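Orellana Lane Residents' Group
Minutes of the April meeting, held in the back room of the Patemer building, 7:00 p.m.

In the chair: Obinna Omoregie
Minutes: Rhun Phillips
Present: 18 households represented. Apologies from the two ground-floor shops.

1. Previous minutes
Approved with one correction. The March minutes said the lane "will be resurfaced." Several people pointed out that Lusville Public Works had only said it would look into it. Changed to "may be resurfaced."

2. Surface of the lane
The chair read out the letter from Vundow, the contractor Public Works has asked for a price. Vundow calls the lane "in generally poor condition throughout" and proposes to take up the whole length and lay it new. The residents' share would be $2,255, or $125 a household with the small remainder coming out of the group's balance.

R. Phillips asked what "throughout" was based on. The letter gives no measurements and doesn't say which stretches were looked at. Mrs. Adair from number 9 said the dust is bad enough that she keeps her front windows shut. Others agreed about the dust but were not convinced that dust alone calls for a full rebuild.

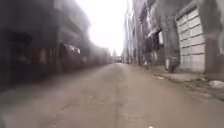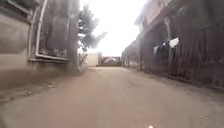

Rhun Phillips
Minutes Secretary, Orellana Lane Residents' Group

Discussion continued. It was noted that the ground looks worn and dusty but that neither picture shows anything like the "deep potholes" in the second paragraph of Vundow's letter. One shows small pits and scuffs, the other faint ruts. The chair said pictures can miss things. R. Phillips said so can contractors.

There was a long exchange over whether the job is paving or repair. Vundow has priced one rate for the full length, and the meeting did not see how one rate could be right when the packed earth and the harder surface would need different work. Nobody could say what is under either.

Agreed: no money to be collected until Vundow sends a price broken down by section. O. Omoregie to write.

3. Drainage
Vundow offers a drain survey for an extra $400. The meeting asked why this wasn't done before the main price was worked out. Held over.

4. Litter
Pale scraps on the ground near the left side of the path in the second picture were mentioned. A cleanup morning was proposed. Four people put their names down, the same four as last year.

5. Tree
A request to cut back the tree was turned down, 11 to 7. It gives the only shade at that end.

6. Any other business
The Patemer management wants the back room key returned after each meeting. Noted.

Meeting closed at 8:40 p.m. Next meeting in May, same room, if the key can be had.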